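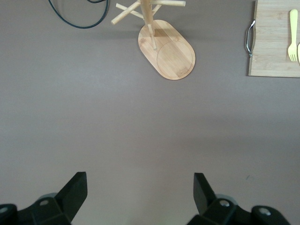
Figure 5. A matte tabletop in a muted grayish mauve, lighter across the middle and darker and cooler toward the upper left corner.

4.2 Color names for surfaces that have very little color

The catalogs of the three sellers in our sample, Rakska, Jusel and Westia, contain 3092 listings for tables and desks. Of these, 1696 carry a color name that includes the word "gray" or a word the seller plainly hopes will be read as gray. We had expected this group to be the dull part of the study and had set aside one afternoon for it. It took until June.

The trouble starts with modifiers. Sellers rarely leave gray alone. Rakska prefers weather (Mist, Drizzle, Late Fog), Jusel prefers stone, and Westia, for reasons its style guide does not share, prefers birds. A shopper who has learned that Jusel's Slate is darker than its Pebble has learned nothing that will help with Westia's Dove and Pigeon, which in two product lines trade places. We coded each name for its head noun, its modifier and the hue printed in the seller's own technical sheet, where there was one. Coders disagreed most often on names with no color word in them at all, and never agreed about Overcast Linen.

Hue is the second problem. Most of the grays in the sample lean toward blue, green or brown, and a smaller group leans toward purple. Figure 5 gives a sense of the last kind. Speakers in our naming task, shown painted cards in this range, answered with "gray," "mauve," "taupe," "purplish" and, in one case, "the color of my dentist's waiting room," which we coded as gray. The same speaker gave a different answer for the same card later in the session. Uneven light makes matters worse, as a surface that reads as mauve where it is bright may pass for plain gray in its darker corners, and buyers do not usually get to choose which corner the seller shows them.

Sellers handle the purple lean by not mentioning it. Only 23 listings in the gray group use "mauve," "plum," "lilac" or a close relative, and most of those are for children's desks. The rest fall back on "warm," a word that in these catalogs covers anything from pinkish to brown and, once, a table the technical sheet calls blue. Yan, the retail naming guide that all three sellers cite, defines warm gray as "a gray with warmth." We were unable to improve on this definition using the data, and adopted it for the coding manual with a note.

The pattern is weaker for gloss finishes, where the finish tends to crowd the hue out of the name altogether. Matte surfaces get the longer names. We return to name length in Section 4.3, with apologies to readers who skipped ahead to find the regression.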